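Week 5 handout: Collecting demonstrations on the two-arm cell

Before we get to the bench, a quick word on what we're doing this week. You've all read the chapter on imitation learning, so you know the recipe on paper: someone drives the arms, the computer records camera views and joint positions, and a policy learns to map one to the other. What the chapter skips is how much of the result gets decided while you're standing there with the controls in your hands! So these notes are mostly about that part.

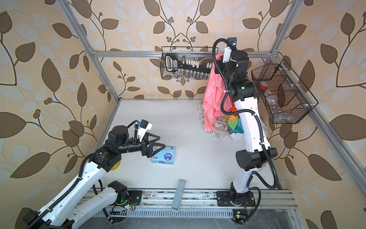
Maximiliano Fuentealba

I'm using the tidy-up task all the way through, and I picked it because it's annoying. A packet of tissues has a shape you can more or less count on. Cloth doesn't - it lands differently every time you drop it, and two people will grab it in two different places and both be right. That's lovely for us and miserable for the learner.

Our set for this unit is called Quispe. It holds 638 episodes, and I held back 77 of them for testing, so please don't train on those (someone did last year and got very excited about the numbers). You'll find both parts on the course drive, along with Imgate, the little viewer I use for stepping through episodes with all the camera views side by side.

What one episode needs

Start with both arms parked. Start recording, do the task at a steady pace, park again, stop. If you fumble a grasp and recover, keep it! Recoveries are some of the best examples we have, and a policy that has only seen perfect grasps has no idea what to do after a bad one. If you stop halfway to answer a question, throw the episode out. A long pause teaches the arms to pause, and I've watched a policy sit above a towel for 23 seconds for exactly that reason.

Two arms, and what each camera knows

With one operator on two arms, your attention goes to one side and the other side drifts. Pick an order before you start, say it out loud if that helps, and then stick with it for the whole batch. We can mix orders later, between batches, where we can label them.

Also, look at the wrist views while you practice. I mean really look at them. The overview camera gives you the layout, but up close a finger can fill a big piece of the picture, and the thing you're reaching for may be half behind it.

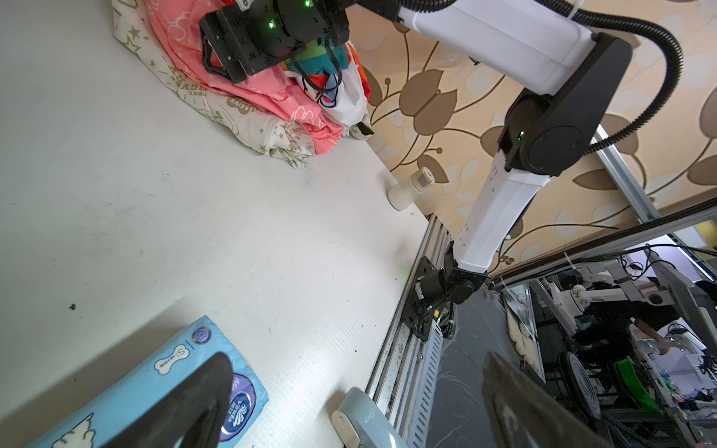
Wrist view: tissues low on the left, the other gripper in the fabric pile.

Notice how much of the room gets in, too. The learner doesn't know that the table matters and the background doesn't, so we want that background to vary across episodes. I recorded one batch on a quiet Sunday, and the policy I trained on that batch alone got noticeably worse on Monday with people walking by. My fault entirely.

Changing the layout

Between episodes, move things. Shift the tissues, turn them, re-drop the cloth from a different height, swap which pile is in front. My own habit is to change two things every time and write down which two. Small moves count, but if every start looks like the last one with a nudge, you've collected the same example over and over.

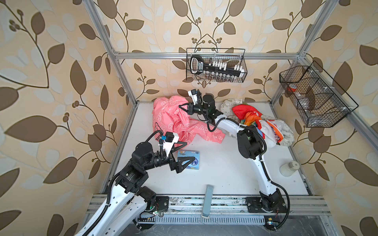
For your lab session

Each pair records 23 episodes and uploads them with a plain text log: who drove, which order you used, what you changed. Name the folder after your pair. Then trade logs with another pair and watch five of their episodes in Imgate, marking the moment each grasp begins. Compare your marks with theirs and bring any disagreements to class, as we'll start there.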